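Talk notes: Living with a wooden table
Tavares community hall, evening slot

1. Hello and why I'm up here

Say hello, thank Joana Mendes for the invite and the tea. Check they can hear me at the back.

I'm the one who bought a second-hand table and then spent a whole winter fretting over it. Hands up who has a "good" table they never use? (Wait. There's always one, and it's usually Warrick.)

2. Scuffs are fine

Start with the confession -- I used to put a cloth over everything. Two cloths when my nephews came! Then Belmiro Cunha came for lunch, lifted the corner and asked what I was saving it for. I had no answer at all.

So now it gets plates, pens, homework, the lot. Go slowly on the next bit and let them look at the grain.

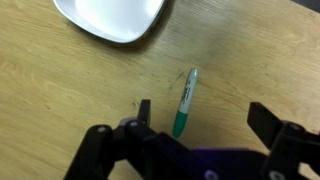 3. Pens and plates

Grey scuffs first: soft cloth, warm water, a drop of washing-up liquid, wipe along the grain. Don't scrub. If they're still there, leave them a week and see if you still care (I never do).

Marker pens are the scary ones. My rule at home is cap on before it touches the wood, and that goes for the green Sharpie as well. Plates I lift, never slide -- a rough foot on the bottom will scratch.

Tell the Tiago Baptista gravy story here, but keep it short this time.

4. Oiling

I do mine in April with the windows open. 2 thin coats, a night between them. Pass the rag round so they can feel how little oil is on it.

Questions, then chairs back against the wall by 9 please.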